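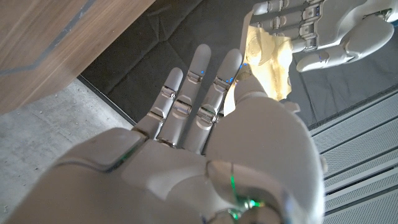
Two-handed robot joins the sorting room at Stondetti

The repair and returns company Stondetti has started to use a robot with two hands in its sorting room in Talline. The machine was supplied by Lurnura and it works during the day shift, next to the people who did this job alone until September.

The task is small pieces of soft material which come back together with returned goods. The robot takes a piece with one hand, brings it to the other hand and then puts it into a tray. Soft and crumpled things have no fixed shape, and for this reason the company kept them as hand work for many years, also after the boxes and the hard parts went to a conveyor.

The sorting room has 34 employees. According to the company, no job is removed this year, but the work is divided in a new way. Each shift now has one person who looks after the robot, clears the mat between batches and decides what to do with a piece which the machine has refused. 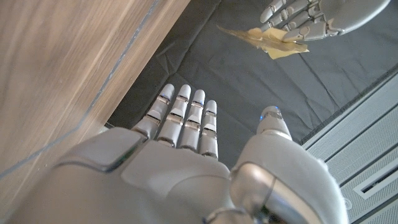 This person changes every two hours, after the workers asked for it. In the first weeks one employee stayed with the robot the whole day, and several people complained that watching is more tiring than sorting. The ones who remain at the tables say that they now receive the more difficult pieces, and they would like the daily target to be lowered for this.

At the moment the robot handles 200 pieces in a shift. An experienced sorter does the same number before lunch. The company says that speed was not the reason for the purchase, and it points to the sore wrists and fingers which were reported in the room last winter.

For the new duty, 12 employees have finished a short training, and 20 minutes of paid time were added at the end of the shift for writing notes. A second robot is planned for the Hung site, where the staff will be informed at a meeting in the canteen at 2 p.m. before the contract is signed.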